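Board refinished, blocks back on it

April 25, 2019

The maple board had gone rough, so I took it back to bare wood and started over. Grits were 150, 220 and 300 – always along the grain – then three thin coats of mineral oil with a night between each. The small knot is stable and I left it unfilled. Nazar wanted a darker finish. I did not.
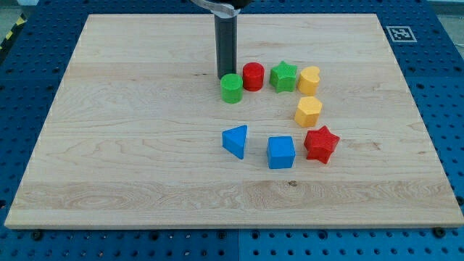

Maple board on the perforated table, with the plastic shape blocks.

Next job is the underside, probably in May. It needs new rubber feet.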